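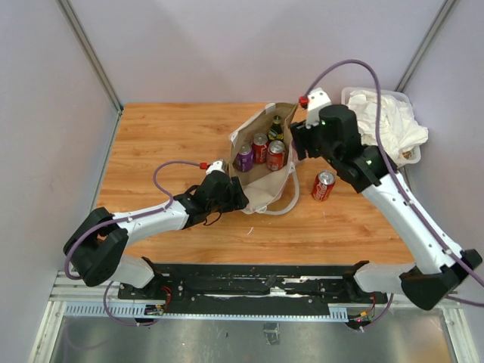 Bethel Hadgu first read "Vetholm" on a night bus and missed her stop. She was a staff writer on a hospital drama then and had no plans to adapt anything. Her two-part television version of Miłosz Bednarek's novel goes out in October, directed by Souad Nasr and produced by Grultum Pictures.

The book is 664 pages long. It follows a ferry pilot, Anna Lisk, who comes back to an island town after a long absence and finds that her brother has sold the family house to the harbor company. The sale takes up the first chapter. The rest of the book goes back over the years that led up to it, out of order, and most of it is told by people who didn't like her.

"You can't film that as written," Hadgu says. "I tried. My first outline had nine narrators, and Souad read it and asked me which one was the lead. I said all of them. She gave it back to me."

The version that was shot keeps two of the narrators, the brother and the schoolteacher. The others turn up as characters, some for only a scene. Readers will notice that the lighthouse inquiry is missing, along with everything that happens on the mainland.

Hadgu expected Bednarek to object to that. She sent him a long letter before the first draft, listing what she meant to cut and why. He wrote back four lines. "He said the inquiry had bored him too by the end, and he'd only kept it because he had done so much reading for it. Then he asked who was playing the dog."

The dog stayed in.

Grultum had held the rights for several years before Hadgu was hired, and there had been an earlier attempt at a feature film. She has read that script and speaks well of it. "It was a good thriller. It opened with a body in the water. There's no body in the book, so they had to invent someone to be dead, and after that the whole story had to be about him."

She wrote her own drafts over one winter, mostly in the mornings, with the novel broken out of its binding and sorted into folders by year. Once the events were in order she could see how little happens in some stretches. One of the folders had three pages in it. That became the opening of the second part, which runs for a long time with hardly any talk.

Usman Orakzai, who edited both parts, fought for that sequence when it was in danger of being trimmed. "Usman put it back every time," Hadgu says. "I'd ask for a shorter version to look at, and he would send me one, and then in the next full cut the long one was there again. He was right about it. I told him so at the end, when it couldn't go to his head."

Filming took place in Clemwood, a coastal town with a population of 1,437. The production used the old customs office as Anna's house and built the ferry landing on a stretch of unused quay. For the funeral procession, Nasr wanted a crowd that looked as if it had known the dead woman, and the extras were almost all local. Hadgu was there that day. She had written the scene with one line of dialogue and a hymn. The hymn was changed on the morning of the shoot after several people told Nasr that it was never sung at funerals.

"I'd picked it for the words," Hadgu says. "They were polite about it, but they weren't going to sing it."

Anna is played by Zineb Saber, in her first leading part on television. Hadgu had somebody older in mind while writing and changed her view at the second audition, when Saber did the kitchen argument sitting down. In the script Anna paces. "I had all these stage directions, she goes to the window, she comes back. Zineb just sat there and let him do the walking. I went home and took out the directions in that scene, and then I went through the rest and took out a lot more."

Asked which scene she would most like to write again, Hadgu picks the meeting with the harbor company at the end of the first part. It has to explain a contract, a debt and an old promise in a few minutes, and she thinks the contract still comes across as muddled. She rewrote it up to the night before it was shot. The actors had pages in three colors.

She hasn't watched the finished version with an audience and doesn't plan to. Her mother has asked for a screening at home, with pauses allowed.

Her next job is an original story, a comedy set in a driving school, under the working title "Cropper." It is half an hour long per episode and has no book behind it. Hadgu says she misses having one. "With Vetholm, if I got stuck, I could go and look it up. Now I get stuck and I have to sit there." She has finished the first episode and is partway into the next.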